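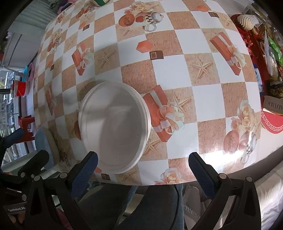
3. Gathering the Examples

3.1 Where we recorded

We wanted Givo to learn from the kind of table people eat at, so we did our recording in homes. Our earlier set, Costigan, was made on a plain gray bench in the lab, and the policy we trained on it did fine on that bench and fell apart pretty much anywhere else. Put a patterned cloth under the same bowl and it would reach for the pattern. I watched it try to pick up a printed lemon for most of an afternoon, and after that I stopped arguing for the bench.

So for this round we went to 27 homes and used whatever was there. We asked people to leave their tables dressed the way they normally would, and not to tidy the shelves or the floor on our account. Shiny covers stayed on. If the window was throwing glare onto the cloth, we let it, and if the light changed halfway through a session we kept going.

3.2 What the person does

Every example is made by a person holding a pair of hand-held grippers, one per hand, each with its own wide-angle camera. There's no robot in the home at all, so set-up is mostly a matter of charging batteries and finding a place to sit. The tasks are small: move a bowl, turn it around, bring it closer, nest it in another one, hand it from the left gripper to the right. We told people to work at whatever speed felt normal. Our first written instructions said "slowly and smoothly," and that was a mistake – people got so careful that they froze above the object, and the policy learned to freeze too.

We cut the instructions down to a single page after that. It says which object to move and where it should end up, and leaves the grasp alone. Some people pinch a bowl by its rim and some brace it from the outside with both tools. We kept both. A few people nudge the bowl into a better spot before they grab it, and those turned out to be some of my favorite recordings, as the robot later picked up the same habit when a first grasp looked poor.

Figure 3. View from one of the two hand-held grippers during a bowl task. The pads are open at the near side of an empty white bowl, and the second gripper is partly in view at the lower left. The gift boxes, roses and starfish are printed on the tablecloth.

Patterned cloths like the one in Figure 3 gave us the most trouble and, I think, the most value. A printed box with a bow has strong edges and a strong color, and a plain white bowl has hardly any of either. If a model is leaning on "grab the colorful thing," a cloth like this shows it fast. We made a point of recording on busy cloths as well as plain ones in every home where the owner had both.

3.3 Starting, stopping and throwing away

An example starts when the person closes both grippers twice and ends the same way. We tried voice commands first, but kitchens are loud and the recorder kept missing the word "stop." Each example runs for 60 seconds at most. Anything longer was nearly always someone chatting with us in the middle of a task (my fault as often as theirs).

Afterward, 2 of us went through every recording separately. We threw one out if the object was out of view for the whole grasp, if the camera had lost track of its own motion, or if we couldn't tell which task was being done. We did not throw out fumbles. A dropped bowl that gets picked up again is a complete example as far as we're concerned, and we marked it with a "recovery" tag so that it could be left out in the comparison in Section 5. The two sets of keep-or-drop calls matched on 91 percent of the recordings, and we talked through the rest until we agreed.

3.4 Labels

We kept labeling light. Each example gets one short sentence, typed by the person who did the task, right after doing it. The spelling is all over the place and we left it that way. We then ran everything through Domis, our in-house tool for lining up the two gripper streams, and saved the result under the name Wusar. The clocks on the left and right tools drift a little over a long session – the double squeeze at the start of each example gave us an easy point to line them up again.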